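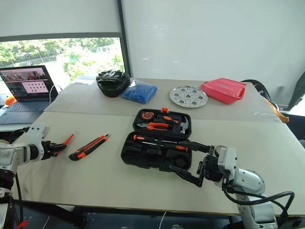
Week 7 is given over to looking after the two-arm cell, and I do hope you'll enjoy it as much as I do, because a well-kept machine is a lovely thing to work beside. Begin with the cables at the base of the right arm — they hang in a loop, and the loop must stay slack through the whole reach. Then check both pairs of black fingers for wear, and practise on the screwdriver from the open case before trying anything smaller. Hala Awad

We use cookies to improve this site. Accept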